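1 February 2026

Back at the bench after the long weekend and the listings importer is still my problem, so writing this down before I forget it all again. Short version: the Brurdale feed (holiday lets, mostly coastal, a few lakeside) is coming through, but the bedroom counts are a dog's breakfast.

Ran the full batch this morning. 239 properties in, 7 rejected outright, which I can live with. Four of those had no nightly rate at all and the others had the changeover day typed into the postcode field. I've emailed the Brurdale office and they reckon it's their old export template. Fine, I'll skip them for now.

The bedrooms are what's bugging me. Some owners count the sofa bed in the lounge as a bedroom, some count the sleepout, and one bloke has listed his granny flat both as two bedrooms and as a separate property (so it can be booked twice, lovely!). Cladarard's booking side takes the number as gospel and works out the maximum guests from it, so a two-bedroom unit ends up sleeping ten. I've put in a check that flags anything over three guests per bedroom and chucks it in the manual pile. Pile's bigger than I'd like, but better me swearing at a spreadsheet than a family turning up with the kids and an esky and nowhere to sleep.

Also fixed: the bond. It was being added to the cleaning fee, so the Brandão villa was showing 400 dollars for a clean. It's a nice place but come on. Bond now sits in its own column and only shows at checkout. If anyone's got old quotes saved from Cliriria, bin them and run them again, they'll have the wrong total.

Distance to beach is still free text. "Short stroll", "moments away", "5 min (downhill)". I had a go at parsing it and gave up before lunch. My vote is we drop it and work it out from the map pin, though half the pins are sitting on the letting agent's office, so that's another job.
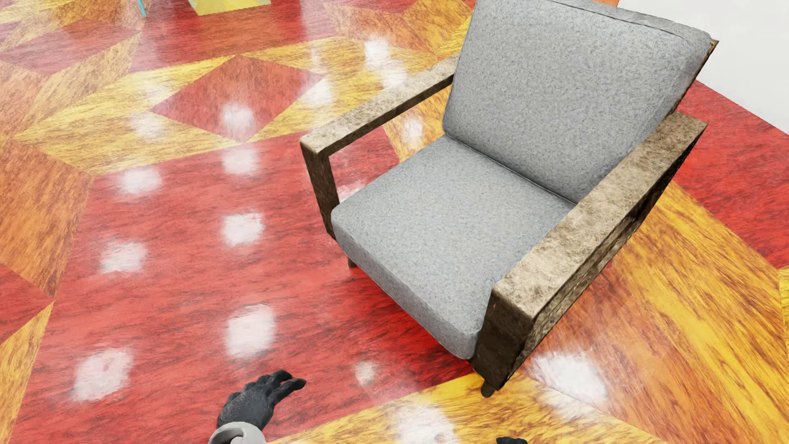
Holiday Lets Data & Interiors Workshop

Armchair's on its angle and the grey fabric is reading nicely speckled, so I'm leaving the cushions alone. Floor's very glossy, might knock that back a touch.

To do: chase the new template, get through the manual pile, ask whether "linen supplied" includes beach towels (owners say no, guests always say yes). And rename the bond column before it goes live, I've spelt it "bnod" in two places and the tests pass regardless, which is a worry.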